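Kellach Magazine > Features > Work and Machines

TECHNOLOGY AT HOME

The patient business of teaching a robot to tidy up

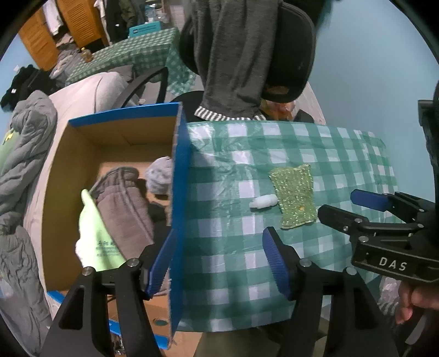
A pair of hand-held grippers at a table with a checked cloth, a sponge and a small white bottle between the table's edge and a box of fabric things.

2020-11-16 | By Hagos Ambaye

I had always supposed that if you wanted a robot to put a sponge in a box, you sat down at a keyboard and told it so. The people at Demissie, a small firm with a long name for everything, prefer to pick up the gripper themselves and do the job by hand, again and again, while a camera on the tool keeps a record of what the fingers did. They call the programme Nomgate, and I spent the better part of a fortnight getting in its way.

The tool is a friendly enough thing once you have stopped being afraid of dropping it. You squeeze, the two black fingers come together on their ribbed blue pads, and whatever lies between them is (with luck) yours. My first sock took me 2 tries and my second rather more, and I was told very kindly that my wrist was doing too much of the talking.

What they want is ordinary life, and plenty of it. A bedroom with a quilt in a heap and clothes on the bed will teach a machine things that a bare bench never could, so the work goes on in people's homes, at whatever table happens to be free. A checked plastic cloth is a good test, I learned, as it shines under the lamp and creases where you least want it to. Knitted things are harder still -- they fold over the fingertips and come up with a neighbour attached.

The firm's aim is 3000 recorded turns by January, and on my best afternoon I managed 107, which earned me a cup of tea and a biscuit. There is another way of doing it, with the robot in one room and a person in another steering it through a pair of handles. I tried that too, on a system called Pasport, and found it much more tiring! Your hands keep expecting to feel the thing they are holding, and of course they don't.

With the hand-held tool you do feel it, a little, through the grip. You slow down near a small bottle on its side, you come at a sponge from the long edge, and all that small caution goes into the recording along with everything else. I went home and unpacked the shopping very slowly indeed, thinking about my wrist.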